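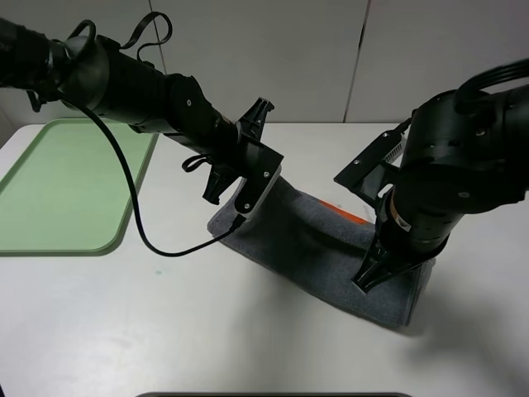

Who signs off a two-arm cell at Stelwood before the morning run?
The operator on shift. One name, one set of initials, and the supervisor's don't count as a spare.

Item 1. Emergency stop
Pressed, latched, reset. Pass. The label has been replaced again, this time in a colour people can read.

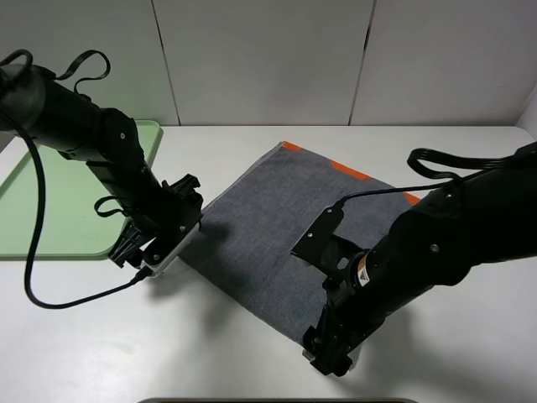

Item 2. Cables and reach
Every cable gets followed by hand from one end to the other with the power off. Looking at it from the doorway is not an inspection, however experienced the doorway. Any lead that hangs off an arm in a long curve over the table, as on the left arm, goes down as a comment and is checked at full reach before sign-off. Screws on the joint plates: 20 minutes is allowed, and the Vallero checklist expects all of it to be used.

Item 3. Speed
Set-up speed is capped at 40 per cent. Comment from June: "felt slow". Noted – it's meant to.
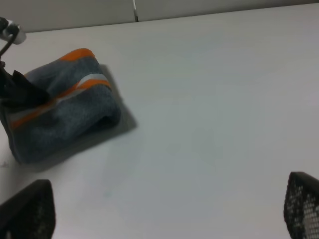
Photo: Trarkine site records

Item 4. Fingers and work surface
Check the mesh on the fingers for tears and lint. Wipe the table. Terry towel sheds, and the form has a box for it now.

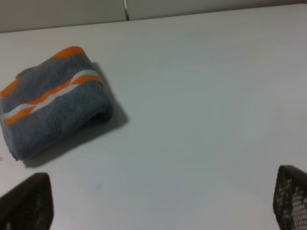 How often should the gripper fingers be checked?
Every 40 cycles, and again after any jam. Write the result down at the time, in pen.

Item 5. Paperwork
2 copies, one kept at the cell. Nakpan's old form is no longer accepted, including by Nakpan.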